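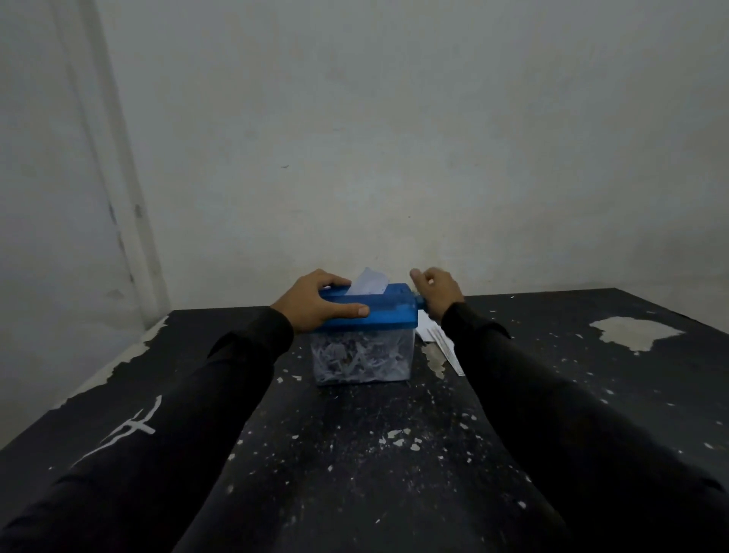 Can a robot do the shredding?

Search Dernness for Kids: try "volcano" or "why do cats"

321 shares | 5 comments

Some jobs are so dull that grown-ups give them to children and call it helping. Turning the handle on a paper shredder is one of them. It's fun for four minutes. After that your arm gets tired and you start to wonder whether the gas bill from three years ago really needs to be a secret.

So you may be pleased to hear that a company in Plosbridge called Yousafzai Robotics will now rent you a robot to do it. The robot is called Geletora. It has two arms, two hands, no legs and no opinion about gas bills. It bolts to the edge of a table and costs £500 a month, so you'd better start saving, or get very used to the handle.

What does it do?

Geletora does small jobs on a table top. It can fold tea towels, sort pens, put lids on boxes and feed paper to a hand-cranked shredder. It won't make your bed, and it won't fetch anything from upstairs, on account of the legs.

The list of jobs comes in a booklet. "Shredding (by hand)" is on page two, just after "Stacking cups" and a long way before "Peeling a satsuma", which has the words COMING SOON next to it. It had those words last August as well.

Why is turning a handle hard?

You have been using your hands since you were a baby, so you have forgotten how clever they are. Think about a little shredder with a blue lid, a see-through bin and a crank on the side. One hand lies flat on the lid. The other goes for the crank. You didn't have to plan that.

Now try it with one hand in your pocket. When you push the handle round, the whole shredder wants to come along too. It twists, it slides, and sometimes it falls over and you are left explaining the carpet. The hand on top seems to be doing nothing, but take it away and you soon miss it.

A robot has to be taught this. It needs to press down hard enough to stop the shredder wandering off, and gently enough not to crack the lid. At the same time its other hand has to travel in a circle. Circles are awkward for robot arms. An arm is made of straight bits joined by bendy bits, and all the bendy bits have to move together, by different amounts, to make something round. (Yours does this too. Draw a big circle in the air and watch your elbow.)

How does it learn?

Mostly by copying. People do the job over and over, and the computer inside the robot looks for the pattern. Where do the hands go first? Which one keeps still? What happens when the paper is put in crooked, as paper generally is?

Geletora learned handle-turning from 837 goes, all done by people. This is called learning from demonstration, and it's how you learned to tie your shoes, only you got a biscuit afterwards.

Lots of goes are needed because no two are the same. If the robot had only ever seen a shiny new white table, it might be very confused by an old black one with half its paint chipped off. It might think a pale patch was a piece of paper and try to pick it up. You can laugh, but plenty of people have tried to pick up a painted coin from the pavement.

Did it work when we tried it?

Sort of. We borrowed a Geletora and gave it a stack of old worksheets.

The first sheet took it nearly six minutes. It picked the paper up, held it over the slot, thought about it, moved a tiny bit to the left, thought about it again, and let go too soon. The worksheet sailed under the radiator. Geletora turned the handle anyway, very carefully, and shredded some air.

By the second afternoon it was much better. It got the paper in the slot most times, and it never once complained. The robot keeps a tally of its own handle turns, and when we sent it back the number on the screen was 3,408. Not one of us would have done that many without asking for a new bicycle.

It has one bad habit. When the bin is packed with strips almost up to the lid, a person can look through the side and see that it needs emptying soon. Geletora doesn't look. It carries on until the handle goes stiff, then stops and plays a sad little tune. You have to empty the bin yourself, and the strips get everywhere, including your socks.

Is it safe?

It moves slowly and stops if you bump it. There is also a red button as big as a jam jar lid. You still have to keep fingers, sleeves and hair away from the slot of any shredder, whoever is turning the handle, and have a grown-up with you.

Should you get one?

If your family has £500 a month spare and a mountain of old letters, it will get through them in the end. If not, the other kind of machine for the job has two arms as well, runs on toast and is probably reading this page.

We gave Geletora three stars out of five. One was for the tune.

Words to know

Crank: a handle that goes round and makes something else go round.
Demonstration: showing how a job is done by doing it.
Joint: a place where an arm bends, on a robot or on you.

Dernness for Kids uses cookies to remember which pages you like. They are not the eating sort. Ask a grown-up before you press Accept.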